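Courses > Economics > Year 2 > Handouts > Business surveys and the output gap

Handout 4: Reading a business survey

This handout goes with the second lecture on short-term indicators. It covers what a business activity survey measures, how a diffusion index is worked out, and what can and can't be read from one month's figure. Bring it to the seminar, as the exercise at the end uses the same method.

1. Why surveys are used at all

Official output figures arrive late. A first estimate of quarterly output is put together from partial returns and is then revised, sometimes more than once. Surveys are quicker. A firm is asked a handful of questions in the middle of the month and the result is published within a couple of weeks. The price of that speed is that the questions are simple. Most ask only whether something is higher, the same or lower than a month ago.

The usual questions cover output, new orders, employment, prices paid, prices charged and stocks. Some surveys add a question about the year ahead, which should be kept apart from the rest. It asks for an opinion, while the others ask for a fact the firm can look up.

2. Working out the index

Take the percentage of firms reporting a rise. Add half the percentage reporting no change. Firms reporting a fall add nothing. The result runs from 0 to 100, and 50 means that rises and falls balance.

We will use the town of Tranness, where 16 firms return the form. Suppose that in October 4 of them report higher output, 2 report lower output and the rest report no change. The share reporting a rise is 25 per cent. The share reporting no change is 62.5 per cent, and half of that is 31.25. The index is therefore 56.25.

Points to note:

- The index says nothing about the size of the change. A firm whose output rose by a tenth of one per cent counts the same as one whose output doubled.
- A fall in the index from 56 to 52 does not mean output fell. It means fewer firms reported growth, or more reported a decline. Students lose marks on this every year.
- With a small panel, one firm changing its answer moves the index a long way. In Tranness, one firm switching from "same" to "lower" takes just over 3 points off.

3. Weighting

The example above gives every firm one vote. Published surveys often weight replies by size of firm or by the share of the sector in total output. Suppose Naltuto, a packaging maker, employs half the workers in the Tranness panel. In an employment-weighted index its answer alone would outweigh most of the others put together. Whether that is a good thing depends on what we want to know. For total output in the town, it probably is. For how widely a downturn has spread, the unweighted figure is more use.

4. Composite figures

A composite index combines manufacturing and services. The two parts can move in opposite directions, so always look at them separately before writing about the total. If Mersha (haulage) and Vodamport (port services) both report a busy month while the factories report a poor one, the composite may sit close to 50 and look dull. The detail underneath is anything but. 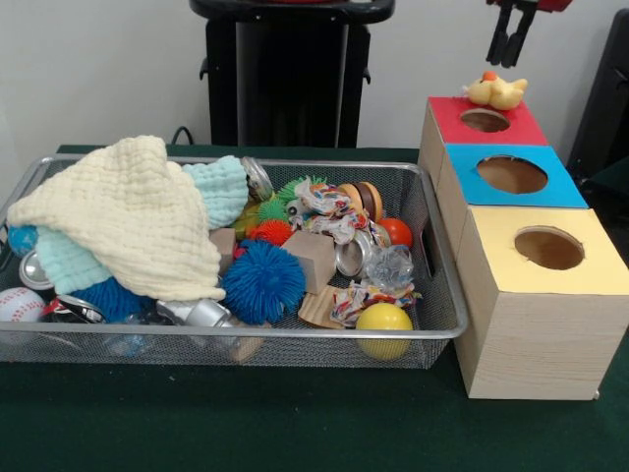 Reading time: 4 minutes

5. Common problems

Seasonal patterns. Firms are asked to allow for the time of year, but not all do. Statistical adjustment removes some of what is left.

Shocks. After a sudden event, replies may reflect mood as well as activity. Very low readings are also hard to convert into a growth rate, as there are few past cases to compare them with.

Recovery. When activity has collapsed, the index can jump back above 50 while output is still far below its old level. The question is always "compared with last month" - it is never "compared with normal".

6. Exercise

Using the Tranness panel, work out the index for a month in which 2 firms report higher output and 4 report lower output. Then write a short paragraph explaining the change from October to a reader who has not taken the course. Do not use the word "slump" unless you can defend it.

Answers are due by 25 May 2020, through the course page.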